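# The Rule for the Last Bun

At Umell we had a rule book for the arms, and I was the person who kept it. In August, when I began, it had twenty pages. By winter it had 400 rules, and many of them had sub-rules, which I wrote on the backs of the pages in pencil.

The job at the table was to build a burger out of toy food. The arm took one piece, put it down on the last piece, and went back for the next. We did this 1000 times before the people in Steten would look at our numbers. They were strict people, and I admired them. Their standard was called Dretomari, like the old harbor where their office stood, and its first sentence was: "A place that is not returned to its beginning has no beginning."

I read this sentence many times. I think it was translated, like me.

My supervisor did not admire it. She wanted us to finish before the snow. She said that a bun is a bun, and if it stands a little crooked in its box, the arm must learn to live with this. I told her that rule 31 did not permit a crooked bun. She asked who wrote rule 31. I had written it on my second evening, with a fever.

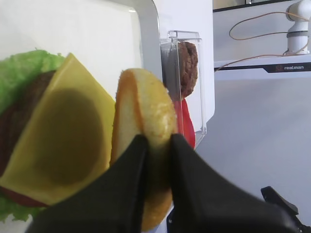

*Holding the bun by its edge, rule 212. The cheese is waiting on the stack.*

Rule 212 was my favorite. It said that the fingers must hold the bread firmly enough to carry it and gently enough that a child would not complain. My supervisor crossed out the child and wrote a number. The number was correct. I kept the old page in my drawer, together with my tea.

There was one thing the rules did not speak about, and it was the end. When is a burger complete? For the arm it was complete when the fingers opened and the arm went home. For Steten it was complete when a person looked at it and signed. I signed every time. My signature began as my full name, and after two weeks it was only a line with a small hook.

One night I was reading the old sheets, and I found my hook on run 640, where the box for "person looked" was also marked. The hour on the sheet was ten past six. At ten past six I was always at the tram stop. I sat for a long time with this paper. I had signed it before I left, so that the sheet would be full.

In the morning I told my supervisor. I expected her to laugh, or to say that one sheet does not matter. She took off her coat slowly and asked me which rule it was.

"There is no rule," I said. "I did not think we needed it."

"Then write it," she said, "and we start from one."
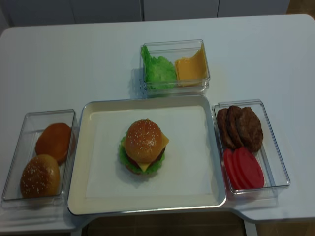

Rule 401 is the shortest in the book: "The person who signs must be standing at the table." We did the 1000 runs again, and all through them I stood there in my winter shoes. I learned to look properly. I bent down until my eyes were level with the tray and checked the cheese, whose corners come out under the bun, and the green leaf below, wide like a collar. Then I looked left and right at what was still in the clear boxes, the tomatoes leaning on each other, the patties on their edges. Only then I took the pen. I wrote my full name again, all the letters.

The snow came in the middle of it. My supervisor brought a second chair to the table, but by rule 401 I could not use it, so she put her bag there.

When the people from Steten called, they had only one question. They wanted to know why our rule book stopped at 401, when the laboratory in Yu had sent them one with 1201 rules.

I said that we were still standing at the table, and that I would call them if we found another.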